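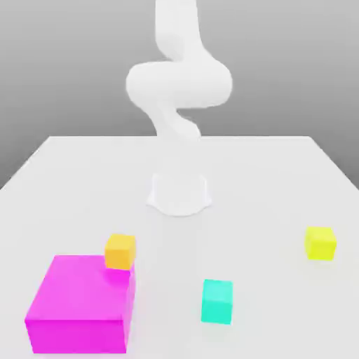
**Skolano height-adjustable desk, white, 14 months on**

I bought the Skolano from Arsenault in Petville for $187, marked down from $206 because the carton had been opened. It replaced a pine desk that was too low for me and had started to lean.

Assembly took most of an evening. The instructions are drawings only and the bolts for the legs and the crossbar look nearly identical, so sort them first. One of the feet was missing its levelling screw. I emailed the shop and Fabrice Vasseur in parts had a new one in the mail the next morning, no charge.

It goes up and down with a hand crank on the right side. The crank is stiff for the first few turns and then fine. I thought I'd change the height every day, but I do it maybe twice a week. At sitting height it's solid. At standing height it wobbles if you type hard, and a monitor on an arm makes that worse - mine is back on its own stand.

The finish has held up well apart from one grey ring where I left a paint tin. Coffee wipes off. Pencil needs a damp cloth and some elbow grease. White does show every crumb, so if that bothers you, get the birch colour.

My neighbour Eduardo Pacheco has the Toson, which costs more and has a motor. It's steadier when raised, but it hums, and his needs an outlet close by.

Tighten everything again after a month. I didn't, and by November one leg was rattling.

Good value at the sale price. At full price I'd try the Toson in a store first.

3 out of 5 for standing, 4 for sitting.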